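# Zumotholm Releases Teleoperated Tabletop Recordings and Operator Protocol
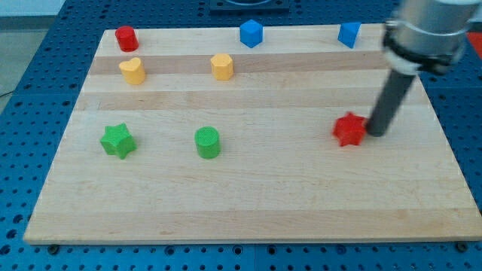
**Department of Remote Manipulation, Zumotholm**

ZUMOTHOLM — The Department of Remote Manipulation has released a set of 600 recorded demonstrations in which human operators guide a robot arm through short tabletop tasks by remote control. The release, named Truvine, includes the written operator protocol and the software used to check each recording before it is accepted.

The tasks involve moving small colored plastic blocks across a wooden board with a single cylindrical finger. The arm has no means of grasping in this setup. Every change in the position of a block is made by contact from the side, and the operator has to choose where on the block to make it. A push that passes through the center of a cylinder moves it in a fairly straight line. The same push on a star or a heart will often turn the block as well, and the operator must correct for the turn before continuing.

"The corrections are the part of the data we care about most," said Ingegerd Tveit, head of the department. "An operator who overshoots and comes back around the block has recorded something useful. Our first protocol told people to discard those runs. The current one tells them to keep going."

Each demonstration begins with a written instruction, such as moving the red star next to the green cylinder or separating the two yellow blocks. The operator sits at a separate station with a hand controller and a live view of the board. Movements of the controller are sent to the arm at 25 commands per second. The height of the fingertip is held constant by the control software, so the operator steers in the plane of the board only. Recording stops when the operator presses a foot switch or when the finger leaves the permitted area.

Blocks are scattered again between demonstrations. The protocol asks that no two blocks start in contact unless the instruction calls for it, and that the fingertip start clear of all blocks by at least 2 centimeters. A session may start with the finger in any part of the permitted area.

Operators were trained on the task before any of their recordings were counted. Liesbeth Verstraete, who wrote the training material, said that new operators tend to push too fast and then wait for the arm to catch up, which leaves long pauses in the recording. The checking software marks these pauses. Marked recordings are reviewed by a second operator, who can accept them, trim the idle section at either end, or reject them. Pauses in the middle of a demonstration are never trimmed.

The control station was built with Osman, a workshop in Skolitz that supplies the hand controllers. Roel Van der Linden of Osman said the main change made for the project was a lighter return spring. The earlier spring pulled the stick back to center strongly enough to produce small unintended movements at the end of a push.

A policy trained on the recordings is now being tested at Zumotholm on the same board. The department is not publishing success rates at this stage. Jonatan Haugen and Eskil Kristiansen are responsible for the tests and will report on them separately — the first report will cover single-block instructions only.

Truvine is available to research groups on request. Recordings are supplied with the instruction text, the operator commands, the measured arm position and the video, all on a common clock. Groups planning to use other boards or block sets should read section 2 of the protocol, on surface friction, before collecting new data.

**Contact:** Ingegerd Tveit, Department of Remote Manipulation, Zumotholm, extension 3042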